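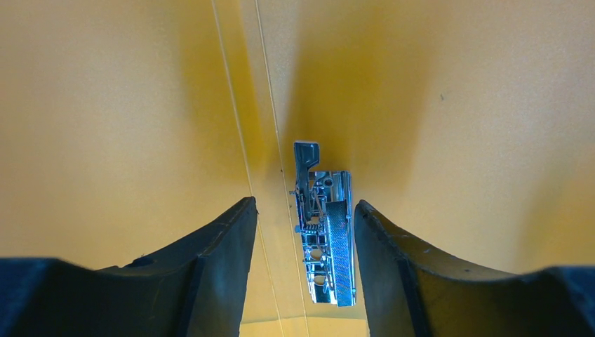

People who took part in the last round told us the advert should have said how much reading was involved. One wrote that she had expected to chat over a cup of tea and came home with a folder. So we have put the reading first this time.

Estent is looking for adults to read and comment on letters that go out to tenants. The letters cover rent changes, repairs, moving home and complaints. Most are a page or two long. Many were written years ago and have been added to by different teams, and we know that some of them are hard to follow. We want to hear from people who receive this kind of post, or who help a relative or neighbour with theirs.

You do not need any qualifications. You do not need to be good at spelling or grammar. If you read slowly, or give up on official letters halfway down, your comments will be useful to us.

What you would do

Readers come to 4 sessions between September and November. Before each one we post you a set of letters to look through at home. Mark anything you had to read twice, any word you would not use yourself, and anything you think is missing. At the session you go over the letters with other readers and a member of the Estent writing team. Each session lasts two hours, with a break.

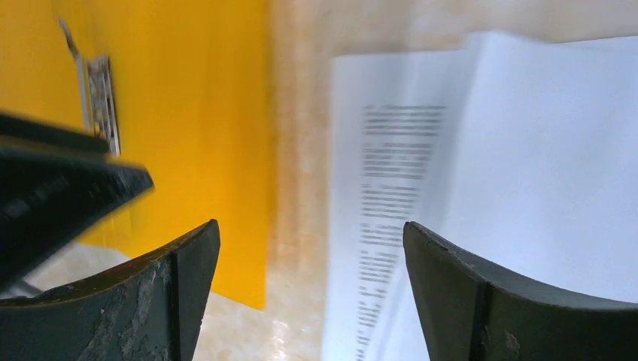

Where and when

Sessions are held at the Guston Centre, on the ground floor. There is step-free access from the car park and a hearing loop in the main room. You can choose a morning group, starting at 10.30, or an evening group, starting at 6.30. Please stay with the same group throughout if you can.

Payment

Readers receive £200 once all the sessions are finished. If you have to drop out, we pay for the ones you attended. Bus fares and parking are paid back on the day, so keep your ticket. If you get benefits, please check how the payment might affect them before you apply.
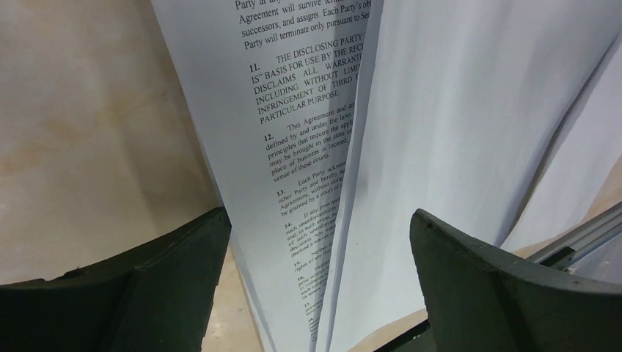

Who can apply

You must be 18 or over and live in Destunero or Pastor. Estent tenants, private tenants and home owners are all welcome. We cannot take current Estent staff or anyone who lives with them. Large print copies are available, as are copies on coloured paper. Tell us which you need when you apply.

The finished letters will go to almost 4,000 homes next year. Readers will see the new versions before they are sent. 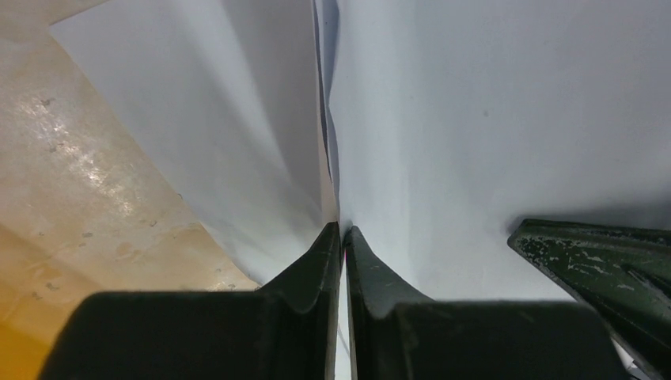
We will keep your written comments until the project closes and then shred them. Your name will not appear on anything we publish.

To apply, pick up a form from the Estent office or ask for one by phone. Return it by the end of August. Everyone who applies will get a reply, and we will keep a short reserve list in case a place comes up later.

Last updated: July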